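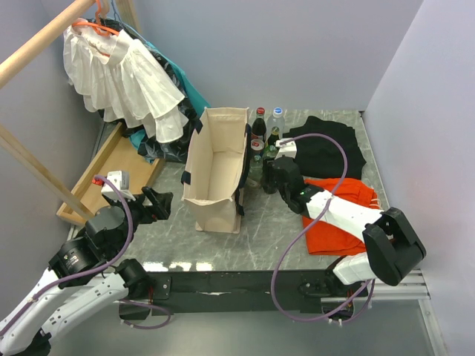 **Flenier** é um projeto estudantil de manipulação robótica bimanual desenvolvido pelo clube de robótica do Instituto Técnico de Troltdale. Os participantes programam e treinam dois braços fixos para executar tarefas domésticas com recipientes, garrafas e peças de vestuário. A coordenação cabe a Annunziata Monti.

## História

O projeto teve origem numa disciplina optativa de controle lecionada por Dwight McKinnon. A primeira versão empregava um único braço e limitava-se a empilhar blocos. O segundo braço foi incorporado por proposta dos alunos Dexter Begay e Kendra Bouchard, autores também do regulamento interno de ensaios. O clube conta com nove membros efetivos e reúne-se às segundas-feiras.

## Estação de trabalho

A estação é uma cabine compacta com paredes em tom lavanda-acinzentado e superfície de padrão marmorizado. Os braços são montados junto à borda frontal, sobre uma barra metálica preta, e terminam em garras pretas. Um varal de madeira ocupa o canto esquerdo, acima de uma bandeja rasa do mesmo material.

## Tarefa da sacola

A tarefa de referência consiste em acondicionar garrafas e latas numa sacola aberta, mantida em pé. As roupas permanecem na cabine como elementos de distração visual e não devem ser deslocadas.
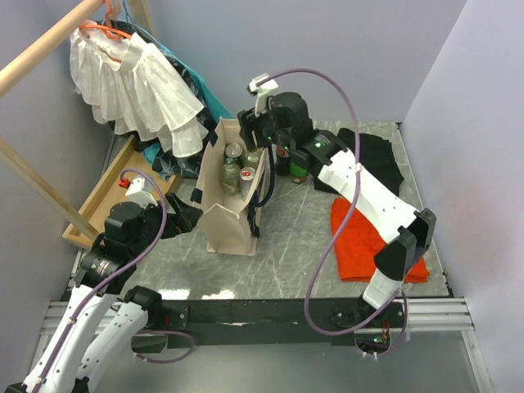

*Sacola bege com quatro recipientes de bebida no interior; uma garrafa escura e uma lata verde permanecem ao lado.*

Cada ensaio tem limite de 300 segundos. O contato com a borda da sacola é permitido; o tombamento encerra o ensaio. A pontuação considera o número de recipientes acondicionados e o tempo restante.

## Dados e software

O acervo do clube reúne mais de 3.000 ensaios, dos quais 675 correspondem à tarefa da sacola. Os registros são anotados no Ukeveo, programa escrito pelos próprios alunos, e revisados por Rosemarie Bauerfeind. Ensaios interrompidos são conservados com marcação própria.

## Ver também

- Escobar (projeto de navegação do mesmo clube)
- Manipulação bimanual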